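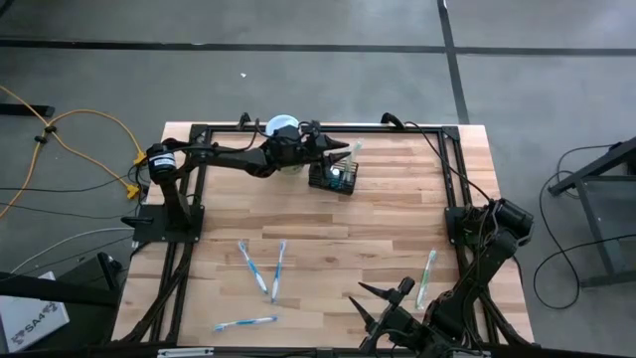
칫솔을 컵에 꽂아 두면 바닥에 물이 고여서 손잡이 끝이 미끈거리던데, 철망 바구니로 바꾸면 그 문제는 없어지나요? 대신 칫솔이 자꾸 기울어서 벽에 닿을까 걱정입니다.

위 댓글은 지난 글 '욕실 선반 비우기'에 달린 것이다. 답이 길어져서 따로 정리한다. 대상은 일반 수동 칫솔이며, 전동 칫솔의 본체와 충전대는 다루지 않는다.

1. 컵과 철망 바구니의 차이

컵은 바닥이 막혀 있다. 칫솔에서 흘러내린 물이 빠질 곳이 없으므로 손잡이 끝이 물에 잠긴 채로 남는다. 철망 바구니는 바닥과 옆면이 모두 뚫려 있어 물이 아래로 빠지고 공기가 통한다. 물 고임만 놓고 보면 바구니가 낫다.

단, 바구니를 평평한 면에 그대로 올려놓으면 바구니와 선반 사이에 물막이 생긴다. 바닥에 높이가 있는 받침을 괴거나 물받침 접시를 따로 두고, 접시는 매일 비운다. 필자는 노스타흐(Nostach) 고무 받침을 네 귀퉁이에 붙여 쓴다. 1555원에 네 개가 들어 있다.

2. 기울어짐 줄이기

칫솔이 기우는 정도는 용기의 지름과 깊이로 결정된다. 지름이 작고 깊을수록 똑바로 선다. 이미 가진 바구니가 넓다면 다음과 같이 조정한다.

- 바구니 안쪽에 케이블 타이로 칸막이를 만든다. 망눈에 타이를 걸어 십자로 가로지르면 된다. 남는 끝은 바짝 자르고 줄로 다듬는다.
- 타이는 위쪽 테두리에서 50mm 아래에 건다. 테두리에 너무 가까우면 칫솔모가 걸린다.
- 한 칸에 하나만 꽂는다. 칫솔모끼리 닿으면 칸을 나눈 의미가 없다.

벽 쪽으로 기우는 것이 문제라면 바구니를 벽에서 떼는 편이 칸막이를 만드는 것보다 빠르다.

3. 철망의 녹

검은색 도장 철망은 도장이 벗겨진 자리부터 녹이 난다. 취약한 부분은 용접점과 바닥 모서리다. 한 달에 한 번 뒤집어서 확인하고, 갈색 점이 보이면 사포로 긁어낸 뒤 말려서 금속용 도료를 찍어 바른다. 점이 여러 군데로 번졌으면 욕실에서는 빼고 건조한 방에서 필기구용으로 돌린다. 스테인리스 제품도 염소계 세제를 쓴 뒤 헹구지 않으면 변색된다.

4. 사용 중인 것과 새것의 구분

예비 칫솔은 포장을 뜯지 않은 채 보관한다. 낱개 비닐 포장은 먼지와 물 튐을 막는 용도로 충분하다. 포장을 미리 벗겨서 바구니에 같이 꽂아 두면 어느 것이 새것인지 알 수 없게 된다. 같은 색을 여러 개 사는 집에서 특히 자주 생기는 일이다.

재고를 정리할 때는 서랍에 손을 넣어 뒤적이지 말고 전부 꺼내서 나무 상판이나 마른 수건 위에 펼쳐 놓는다. 그다음 포장 상태를 하나씩 본다.

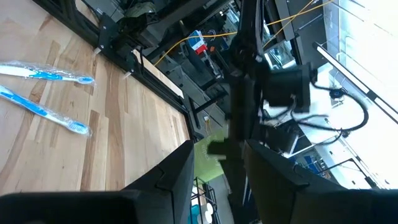

비닐 포장 상태의 예비 칫솔. 손잡이는 흰색과 파란색.

확인할 것은 접착선이 벌어졌는지, 비닐에 구멍이 났는지, 안쪽에 물기가 찼는지이다. 벌어진 것은 먼저 쓴다. 안쪽에 물기가 있으면 버리거나 청소용으로 돌린다. 구겨진 것 자체는 문제가 되지 않는다.

5. 예비 칫솔 보관 위치

욕실 수납장 안은 피한다. 샤워 후 습기가 문틈으로 들어간다. 복도 수납장이나 침실 서랍이 낫다. 필자의 집에서는 메르샤(Mersha) 서랍 정리함의 긴 칸을 쓴다. 칫솔이 눕혀서 들어가는 길이면 어떤 통이든 상관없다.

- 칫솔모 방향을 한쪽으로 통일한다. 포장이 서로 눌려도 모가 휘지 않는다.
- 위에 무거운 것을 올리지 않는다. 700ml 리필 세제를 칫솔 위에 얹어 두었다가 모가 눌린 적이 있다.
- 구입한 달을 유성펜으로 비닐에 적는다. '3월'처럼 달만 적어도 순서는 지킬 수 있다.

6. 색 구분

가족이 여럿이면 사람마다 색을 정한다. 파란색 계열과 연두색 계열처럼 멀리 떨어진 색이 좋다. 연한 초록과 연한 하늘색은 욕실의 노란 조명 아래에서 헷갈린다. 같은 색 묶음을 이미 샀다면 손잡이 끝에 고무줄을 감거나 로모(Lomo) 방수 라벨을 붙인다. 라벨은 손잡이의 물기를 닦고 붙인 뒤 하룻밤 두었다가 쓴다. 종이 테이프는 며칠이면 풀린다.

7. 용기 세척

컵이든 바구니든 주 1회 씻는다. 플라스틱 컵은 주방 세제와 병솔로 안쪽 바닥 모서리를 문지른다. 물때가 남으면 구연산 푼 물에 담갔다가 헹군다. 철망 바구니는 버리려던 칫솔로 망눈을 문지르면 된다. 식기세척기는 도장면이 상하므로 쓰지 않는다. 씻은 뒤에는 엎어서 완전히 말린다.

컵을 계속 쓰고 싶다면 입을 헹구는 용도로만 쓰고 칫솔은 꽂지 않는다. 쓰고 난 컵도 엎어 둔다.

덧붙임: 시누라리(Cinulari) 벽걸이형 거치대에 대한 문의가 있었는데, 타일 줄눈 위에는 흡착판이 붙지 않는다. 타일 한 장 안에 흡착판이 다 들어가는지 재어 보고 산다. 줄눈을 피할 수 없는 벽이면 선반에 올려놓는 방식을 쓴다.

조회 458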